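About Faneo

Hi, I'm Tegwen, and I run Faneo, a little secondhand shop for kids' clothes.

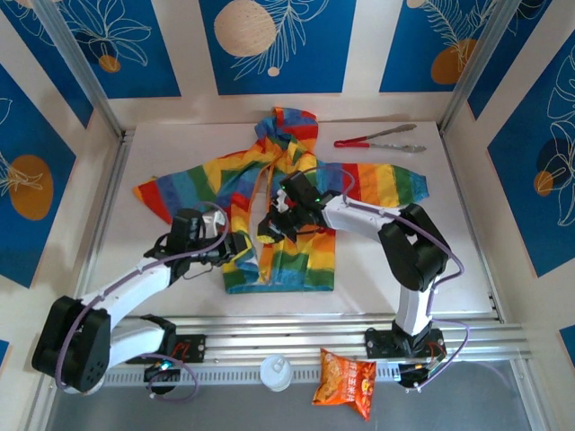 I started with my own two kids' outgrown hoodies and a folding rack, and I still get silly-happy when a good stripy one comes in (rainbow is my weakness, ask anyone!). Hoodies are also the hardest thing in the shop to fold. You lay it flat, get the sleeves out to the sides, smooth the hood, then bring everything in toward the middle and tuck the drawstring inside so it doesn't snag on the next one. Sidra does it much faster than me and I've stopped trying to keep up.

Everything gets checked for stuck zippers, missing buttons and mystery stains before it goes on the shelf. We keep roughly 200 pieces out at a time, from baby sizes up to age 11, and Wyn handles the online orders and the mending, which he's weirdly good at.

Got a bag of clothes to pass on? Bring it by any weekday morning. Clean, please, and check the pockets first - we've found a lot of acorns.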